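Plan the simulation budget before you price the arm. The kitchen cell at Povmont was bought the other way around, and the order had to be changed twice.

## 1. List the tasks first

Write down each object the gripper has to hold and each surface it has to reach. Keep the first list to 9 tasks. Anything past that goes in a second phase with its own budget line.

## 2. Run the tasks in simulation

Build the counter in the simulator and run every task there before asking for quotes. Check reach, gripper opening, and clearance over taller items.

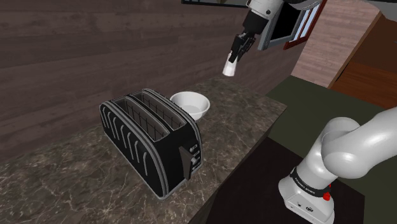 *Simulated kitchen counter: small white cylinder in the gripper, with the bowl and toaster below.*

Note any task that fails on reach. A different mounting position costs much less than a longer arm.

## 3. Fill in the budget sheet

- Arm and controller
- Gripper, plus one spare set of fingers
- Mount and cabling
- Workstation for simulation
- Training: 27 hours
- Service contract, priced per year

Get quotes from two suppliers. We used Clakov and Thorlacius. Ask both for delivery time in writing, and allow six weeks for installation after that.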